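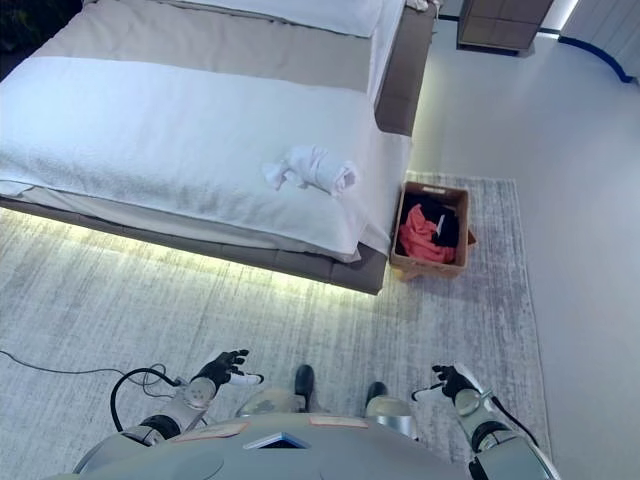
Archive > Household Studies > Papers > Section 4

4. The Box at the Foot of the Bed

4.1 Where clothes wait

Most writing on domestic order assumes that a garment has two homes: the body and the closet. Anyone who has lived in a bedroom will be aware of a third. Our respondents called it the chair, the pile, the end of the bed and, in one household, "Koo," after a cousin who also came for a night and stayed until March. We call it the holding place, since a paper has to call it something.

The survey described in Section 3 produced 647 usable diaries. Of these, 501 recorded at least one holding place in the main bedroom. The remaining households either had none or were not ready to discuss it. We treat the two groups as one for purposes of analysis, with misgivings.

Chairs were the favorite, as expected. Open cardboard boxes came second, and they interest us more. A chair has another job to go back to. A box was meant to leave the house, and a box that stays takes on a kind of tenure. Respondents who kept clothes in a box were asked what would happen to them next, and gave answers that included washing, donating, mending, mailing to a sister, and "it depends on the pants." Two members of the same household often gave different answers for the same box.

Figure 1 shows an arrangement of the type we coded as "foot, floor, open": a cardboard box on the rug by the foot of a made bed, with a crumpled coral-pink garment at the front and a black one behind it. Contents of this sort gave our coders a good deal of trouble. Clothes in a box may be on their way in or on their way out, and crumpling settles nothing. Clean laundry crumples too, as both authors can confirm from what they wore to the project meetings.

Figure 1. Holding place by a made bed, coded "foot, floor, open." The small white towel on the bed was coded separately (see 4.2).

4.2 The made bed as alibi

We had supposed that holding places would go along with unmade beds. They do not. Many diarists made the bed with some care and left the box exactly where it was, and several wrote of the room as "done" on those days. Choo proposed the term alibi for this effect: a smooth blanket vouches for everything within reach of it. Yeo thought the term unkind and has since started making her bed.

Small items left on the bed itself fared differently. A towel twisted into a bundle on a white blanket, as in Figure 1, was treated by our coders as a loose item, whatever the state of the bedding. Diarists were harder on such things than on whole boxes of clothing. One wrote that she could sleep beside a box for a year but could not sit down in a room with a towel "just lying there like that." She dealt with the towel the same evening. The box appears in her next 12 entries.

The reason may be one of effort. A towel asks for one decision and a short walk. A box asks for a decision per garment, and some of the garments are sentimental, or nearly fit.

4.3 Bought remedies

Nineteen households bought something to solve the problem during the diary period. The purchases were mainly of two kinds, the Brestier lidded hamper and the Flevine under-bed drawer. The hamper was in use in every home that bought it — usually as well as the box, and in one home inside it. The drawer did better where there was clearance under the bed, a matter that several buyers looked into after delivery.

We draw no conclusion about either product from so small a group. We do note that the lid of the hamper made a serviceable surface, and that by the end of the period clothes were being kept on it.

4.4 Limits

Diaries were kept by one adult per household, who was rarely the adult accused. Sizes of piles were self-reported and should be read with charity. Coding was done by Jae-in Yeo and Sun-ja Choo, who disagreed most often over bathrobes. Section 5 turns to the hallway.

Comments (3)

prevance_reader
The bathrobe question deserves its own paper. Mine has been on the door hook so long I think of it as part of the door.

M. in the back bedroom
I am a "foot, floor, open" household and did not expect to find that out at 11 p.m. Which category is a suitcase from a trip you've been back from for a while?

tallboy
Is the coding sheet available anywhere? The link in Section 3 takes me to the one for kitchens.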